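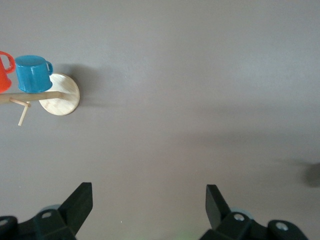 Mug tree, two mugs on it

Ticket: Drindel bag tag shows the wrong place, and my sister can still see it
Opened by: Zuleica Rocha
Status: Open, waiting on customer

Hi there! So I bought one of your Drindel tags to keep in my handbag (the little clip-on kind) and set it up in the app back in March. I shared it with my sister for one trip, then took her off the list. She still gets a ping every time I leave the house! She told me so herself, and we laughed, but I really don't want anyone following my bag around like that – not even her.

The other thing is the map. It says my bag is in Sitotham, and I'm in Varinetti, with the bag on the chair next to me. The history page has 3,259 location points saved, and I never asked it to save any.

What I've tried so far:

1. Took my sister off the sharing list again. Her name went away, then came back when I reopened the app.

2. Pulled the battery, waited 11 minutes, put it back. The tag beeped and the map still said Sitotham.

3. Deleted the history. It got down to 2,079 points and stopped there with the little wheel spinning. I left it going while I tidied the kitchen and it was the same when I came back.
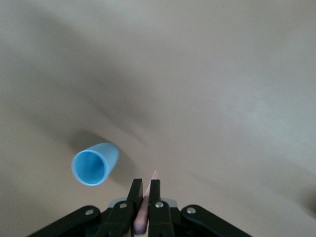 Blue cup on the table

4. Signed out on my phone and back in. No change, and now it wants me to name the tag all over again.

Reply from Valquíria Damasceno, support

Hi Zuleica, thanks for all the detail. Could you open Sharing, tap Past Guests and tell me if your sister is listed there too? Please don't reset the tag yet, I'd like to look at the saved points first.

Zuleica Rocha, 4:20 pm

Yes, she's in there twice! Both say "active". I haven't touched the reset. Can you turn her off from your side, and wipe the rest of the history while you're at it? I'm leaving the tag in a drawer until I hear back.

Related tickets
Peixoto coat tag won't pair with a second phone
How do I turn off location history?
Tag beeps at night
Guest still gets alerts after being removed

Contact support | Copyright Drindel | Back to top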